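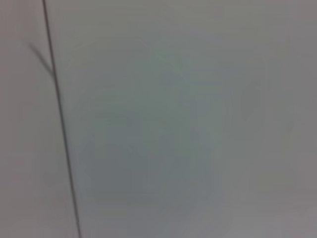 Pale gray surface with a thin dark line down the left side.

Coleo Court Residents' Association
Minutes of the general meeting held 1 March 2022 in the ground floor lounge

The chair opened the meeting once the second attempt at the coffee urn had been abandoned. Apologies were received from two households. A third sent no apologies but was visible through the window, washing a car.

1. Minutes of the October meeting
Approved, after the word "shouting" was changed to "discussion" in item 5.

2. Paint for the hallways
The secretary reported on the two quotes. Tustero wants 4,000 dollars for all four floors, including the stairwell. Van Loon wants 2,275 dollars and does not mention the stairwell, the ceilings or a second coat. Van Loon has been asked twice what the price covers and has twice sent the same brochure.

Color was then discussed for most of the evening. The choices are Oyster, Pebble and Morning Pebble. The second floor is firmly for Pebble. The third floor holds that Pebble and Morning Pebble are the same paint, and asked that this be recorded. It is hereby recorded. A member proposed yellow and was thanked.

Vote on color: Oyster carried, with the second floor abstaining as a body.
Vote on contractor: put off until Van Loon answers in writing. If there is no answer before the next meeting, Tustero gets the job.

3. Laundry room
The new card reader from Kisen accepts cards, keeps the money and does not start the dryer. Kisen's position is that the reader is working. The meeting's position was expressed at some length. The secretary will write again and ask for refunds. Until then residents may use the old coin slot, which takes quarters and, according to one member, washers from the hardware store. The chair reminded members that minutes are being kept.

4. Bicycles
There are 20 hooks in the bike room and more bicycles than hooks. Any bicycle without a name tag by the end of the month goes to the thrift store. Asked whether this applied to the chair's own bicycle, which has no tag and no front wheel, the chair said it did, after a pause.

5. Noise
The trombone on the first floor has agreed to stop at eight. The first floor asked whether the dog directly above might be offered similar terms. Left with the parties.

6. Other business
A resident asked when the lobby clock would be fixed. The same question appears in the last several sets of minutes and the same answer was given.

The lost casserole dish has been claimed by two people. It stays in the office until one of them can describe the lid.

Actions
Secretary: letters to Van Loon and Kisen.
Chair: name tag, front wheel.
Second floor: return the paint chips.

Meeting closed at 9:20. The next meeting will be in the same room, with tea.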